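Version note, Feb 12, 2012: the colour terms have been revised and the Flanton entries merged into the main table. Copies issued in October should be discarded.

# Veddale Surfaces Record

The Veddale Surfaces Record lists tables, worktops, desks and shelves in the buildings managed under the Distholm agreement. It is maintained for staff who order replacements, plan cleaning or move furniture between rooms. It holds 284 entries, of which 237 concern surfaces in regular use. The remainder are in storage or awaiting a decision.

## Coverage

| Site | Spaces included | Status |
|---|---|---|
| Distholm | Kitchens, offices, reading room | Complete |
| Flanton | Workrooms and ground-floor stores | Complete except for the north store |
| Frimpong Annexe | Teaching rooms, staff kitchen | Partly checked |

Floors, walls and window sills are excluded. Trolleys are included only where the top is used as a work surface. Loose boards are recorded with the furniture they normally cover.

## Contents

- `surfaces.csv`: the main table, with one row for each surface
- `rooms.csv`: room codes and the names in common use
- `terms.txt`: permitted terms for colour, pattern and condition
- `withdrawn.csv`: entries removed from the main table, with dates

## Fields in the main table

**surface_id**: A permanent reference. It stays with the piece when the piece is moved and is not issued again after disposal.

**room_code**: The room in which the piece was last recorded. Pieces in transit carry the code of the room they have left.

**type**: Table, worktop, desk, shelf or other.

**colour**: The main colour, taken from `terms.txt`. A lighter or darker shade may be given, but trade names should be placed in the notes.

**pattern**: Plain, flecked, grained, striped or mixed. The field describes appearance only and does not indicate the material.

**length_cm** and **depth_cm**: Measured along the top at the longest points. Lengths under 300 cm are given to the nearest centimetre. Longer worktops may be entered in sections, provided that each section has its own reference.

**condition**: Sound, worn, damaged or not assessed.

**notes**: Free text. Burns, lifted edges, old fixing holes and earlier repairs belong in this field.

## Recording practice

Colour should be judged with the ceiling lights switched on and the blinds open. Where two members of staff disagree, the entry should carry the more general term and both opinions should appear in the notes. Marks that can be wiped away are not recorded as damage.

A change of room requires an update to `room_code` and nothing else. Replacement of a top requires a new entry. The old row is then transferred to `withdrawn.csv`.

## Known gaps

- 17 entries have no depth measurement.
- The Flanton north store has not been surveyed.
- Shelves in the Frimpong Annexe were assessed from the front only.
- Older Distholm entries use "stone" for both beige and grey. These are being corrected when each room is next visited.

## Use and corrections

The record may be copied within the participating sites. It should not be used as a valuation or as evidence of ownership. Corrections should be sent to the Veddale property office with the surface reference and the room code.

## Note on greys

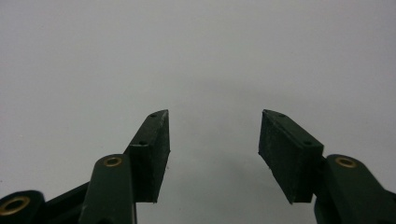

Grey has caused more inconsistent entries than any other colour term. The permitted shades are pale, mid and dark, and compounds such as "blue-grey" should be used only where the second colour is clear in daylight. A surface with the even, unpatterned look of the pale grey one shown is entered as "grey, pale" under colour and "plain" under pattern. Material is left blank until it has been checked at the piece itself, and condition remains "not assessed" until the whole top and all its edges have been inspected.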